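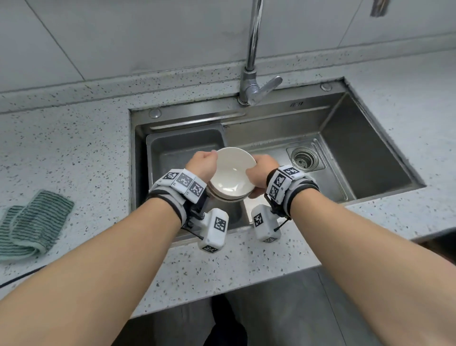
Service charge on a small retail unit – is this normal?

Posted by corner_unit_binta, 30/10/2021

I'm looking at a lease on one of the units in the Cullinane building. The rent is 495 a week on a five-year term. The agent's sheet also lists a service charge but gives no cap on it. When I asked, I was told it is "in line with previous years." Has anyone signed on those terms? The shop would be dry goods and packaging, no cooking.
Binta Aliyu

dano_mike
Don't sign without a cap. My first year was fine, then they redid the parking lot and my share went up 29 percent.

Paketti_Tanko
I disagree with Mike a little. A cap is nice to have, but most small landlords won't give one. Ask for the last three years of statements and see what was spent and on what. I did that with my unit and the numbers were steady, so I signed.
Tanko Akande

dano_mike
Past statements don't tell you about a roof they're planning to replace in February.

Paketti_Tanko
So ask them in writing whether any major work is planned. They have to answer or you walk.

rowhouse22
Who fixes the front glass? On mine the tenant pays for glass and the shutter. It was on page 21 and I missed it.

corner_unit_binta
Good question. The draft says "tenant to keep the frontage in good repair." I read that as cleaning.

rowhouse22
It isn't cleaning. It means you replace it.

kay_l
Is there a break clause? I would trade the cap for a break at month 12 if I had to pick one.

dano_mike
I wouldn't. Moving out costs more than a bad service charge, once you count the sign and the shelving.

kay_l
Depends on the shop. Kuketti moved two doors down over a weekend and kept the same shelves.

corner_unit_binta
No break clause in the draft. I have asked for the statements and for a list of planned work. The agent says the landlord might accept a cap on everything except the roof and the lot.

dano_mike
Those are the two things you want capped.

Paketti_Tanko
Still better than what you had – get the wording from them before you pay any deposit, and have a lawyer read the repair clause.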